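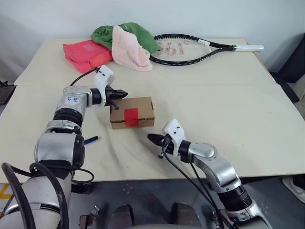 크림색 천을 깐 테이블 위로 뻗은 두 대의 로봇 팔

콜드월렛 복구 연습, 처음부터 끝까지 해 보기

하드웨어 지갑을 사고 나서 복구 문구를 종이에 적어 둔 분은 많은데, 그 종이로 진짜 복구를 해 본 분은 의외로 적더라고요. 저도 그랬습니다. 그러다 한번 해 봤는데 생각보다 훨씬 재미있었어요! 지갑 하나를 지웠다가 단어 몇 개로 똑같은 주소가 다시 나타나는 걸 보면, 블록체인이 어떻게 돌아가는지 책 몇 권 읽는 것보다 빨리 감이 옵니다.

오늘은 Turkton 지갑 앱을 기준으로 적어 볼게요. 다른 지갑도 메뉴 이름만 조금 다를 뿐 흐름은 비슷합니다.

준비물
- 하드웨어 지갑 (초기화해도 되는 새 기기 추천)
- 종이와 볼펜. 연필은 번져서 비추!
- 연습용 소액. 저는 수수료를 빼고 딱 712원어치를 넣었습니다
- 방해받지 않을 한 시간

1단계. 새 지갑 만들기
기기를 켜고 '새 지갑 생성'을 고릅니다. 화면에 단어가 하나씩 나오면 순서대로 번호를 붙여 받아 적으세요. 휴대폰으로 찍거나 메모 앱에 옮기는 건 절대 안 됩니다. 클라우드에 자동으로 올라가는 순간 종이에 적은 의미가 사라져요. 다 적었으면 소리 내지 말고 눈으로 두 번 대조합니다.

2단계. PIN 정하기
생일이나 2023처럼 연도로 읽히는 숫자는 피하세요. PIN은 기기를 여는 열쇠이고 복구 문구는 지갑 자체의 열쇠라서, 둘은 따로 보관합니다.

3단계. 받는 주소 확인하고 소액 보내기
앱에서 '받기'를 누르면 주소가 나오고, 기기 화면에도 같은 주소가 뜹니다. 앞뒤 네 글자만 보지 말고 끝까지 비교해 주세요. 앞뒤만 비슷하게 만든 가짜 주소가 정말 있습니다. 네트워크 종류도 보내는 쪽과 받는 쪽이 같은지 꼭 보시고요. 확인이 끝나면 소액을 보내고, 첫 주소는 종이에 따로 적어 둡니다.

4단계. 기기 초기화
여기서 다들 손이 떨린다고 하시는데, 그 기분도 연습의 일부예요! 설정 > 기기 > 초기화로 들어가서 지웁니다. 종이에 적은 단어를 한 번 더 읽어 보고 누르세요.

5단계. 복구하기
'기존 지갑 복구'를 고르고 단어를 순서대로 넣습니다. 입력은 반드시 기기에서 직접 하세요. 컴퓨터 화면이나 웹사이트가 단어를 입력하라고 하면 그대로 창을 닫으면 됩니다. 마지막 단어까지 넣고 나서 받는 주소를 열었을 때 아까 적어 둔 첫 주소가 그대로 나오면 성공! 저는 이때 혼자 박수를 쳤어요.

잘 안 될 때
'유효하지 않은 문구' 오류는 대부분 철자나 순서 문제입니다. 비슷하게 생긴 단어가 꽤 있으니 글씨를 다시 살펴보세요. 복구는 됐는데 잔액이 0으로 보인다면 계정 유형이 다르게 잡혔을 수 있습니다. 계정 추가 메뉴에서 다른 유형을 하나씩 열어 보면 나타나는 경우가 많아요. 추가 암호를 설정했던 분은 그 암호도 똑같이 넣어야 하고, 대소문자 하나만 달라도 전혀 다른 지갑이 열립니다.

보관은 이렇게
종이는 불과 물에 약하니 금액이 커지면 금속판에 새기는 것도 좋습니다. 두 벌을 만들어 서로 다른 곳에 두고, 문구를 반씩 잘라 나누는 방식은 권하지 않아요. 한쪽만 잃어버려도 복구가 막힙니다.

댓글로 Xiaoqing Yuan 님이 복구 연습을 얼마나 자주 하느냐고 물어보셨는데, 저는 매년 6월에 한 번씩 합니다. 펌웨어 업데이트도 그날 같이 하니까 편하더라고요. 다음 글에서는 추가 암호 설정을 같은 방식으로 따라 해 볼게요.

최종 수정: 2022년 5월 2일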